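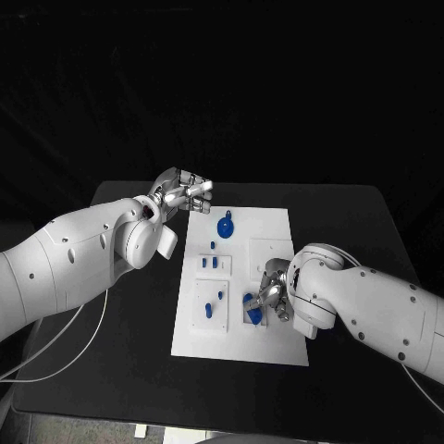
Topic: Lab budgets

Okay, hand shopping is officially over! Two arms, two multi-fingered hands, one peg board, and a spreadsheet I have come to love. Thread for anyone pricing a setup like ours.

First thing I'd tell you: budget for the hands before the arms. We did it the other way around and had to redo the whole plan in August.

Lokstead quoted us 2,000 a year for service on the pair. Trirkach wanted 1,008, but you ship the hand out yourself and wait 30 days. We went with Trirkach and put the difference toward spare fingers.

Spares! Buy them on the first order. Puspita Pasaribu talked me into it and I'm so glad she did — adding them later means a second round of shipping and customs forms.

The board with the blue pegs is the cheapest line on the sheet, 300 all in, and it's what I'd spend on again tomorrow. Round pegs, a slotted plate, a little dial thing. You learn so much about a hand from how it holds a small blue peg.

Still open for next year: cable management (look at those loops, I need a real line item) and a second table. Anisa Nair is getting a price from Yeoh.

If you've bought from Mestesier, please tell me how long delivery took. Their site says nothing and I have a purchase order to fill out by Friday.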